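How a Two-Finger Gripper Picks Things Up
Workshop pages for ages 9 to 13
By Domnica Munteanu, Karnbridge shared workshop
2021-09-10

A gripper is the part of a robot that does the job of a hand. Your hand has four fingers and a thumb. The gripper in this explainer has two fingers and no thumb, and it can still lift a pencil case, a sponge or a packet of soup mix. It is called the Lenanik, after the street where the first one was put together.

The Lenanik is hand-held. A person holds the handle and squeezes, and the fingers close. Later the same fingers can be bolted to a robot arm. Building the hand-held kind first is a good plan, as you can find out what the fingers are able to hold before you have to write any code.

What the parts do

Each finger ends in a pad. The pad is a block with a flat face, and the two flat faces point toward each other. When the fingers close, the pads press on the object from both sides. The object stays put because of friction, the force that resists sliding. Rub your palms together hard and you will feel it.

A smooth pad on a smooth object gives little friction. You can squeeze harder, but then a soft object may be crushed. You can also glue a thin sheet of rubber to the pad. We cut ours from an old bicycle tube.

Screws and plastic

The fingers are black plastic. Plastic is light and easy to shape, but it has one weakness. If you drive a screw into plastic, take it out and put it back many times, the hole wears away and the screw no longer holds.

The fix is a threaded insert. It is a small brass-colored ring with a spiral groove on the inside, like the inside of a nut. An adult heats the insert with a soldering iron and presses it into the plastic. The plastic melts a little, flows around the outside of the ring and sets hard. After that the screw turns against metal.

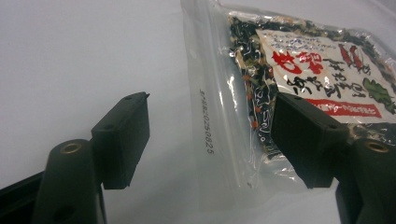

A soldering iron tip is set to nearly 300 degrees Celsius for this job. That is hotter than a kitchen oven. Children at the workshop do not use the iron – they hold the drawing and tell the adult which hole is next.

Why bags are difficult

A wooden block is the same shape before and after you pick it up. A plastic bag is not. It folds, it slides, and the food inside moves to the bottom when the bag is lifted. Engineers call an object like this deformable, meaning that its shape changes when it is pushed.

A bag lying flat is also very thin from top to bottom. The fingers have to come down on either side of something they can hold. There are three common ways to do it:

Pinch the empty plastic at the end of the bag.
Push the sides inward until the middle bunches up, then close.
Slide the bag to the edge of the table and grip the part that sticks out.

Clear plastic causes one more problem. A robot finds objects with a camera, and clear plastic lets the table show through. It also throws back bright spots of light. The computer may decide that the bag ends where the food ends.
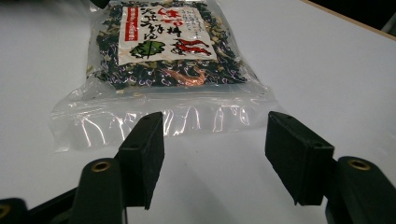 Gusov is the name of our practice sheet. Write down the object, which of the three ways you used, and whether the object was still in the gripper after a slow count of 17. If it dropped, write down where it slipped. "Left pad, top corner" is a useful note. "It fell" is less useful.

Try it without a gripper

Tape a flat eraser to the end of each of two rulers. Hold one ruler in each hand and keep your fingers off the erasers. Now pick up a bag of dry pasta using only the erasers. Try the middle first, then the empty end – most people find that one of these is much easier. Turn the bag over and repeat.

Words to know

Deformable: changes shape when pushed.
Friction: the force that resists sliding.
Insert: a metal ring set into plastic to hold a screw.
Pad: the flat block at the end of a gripper finger.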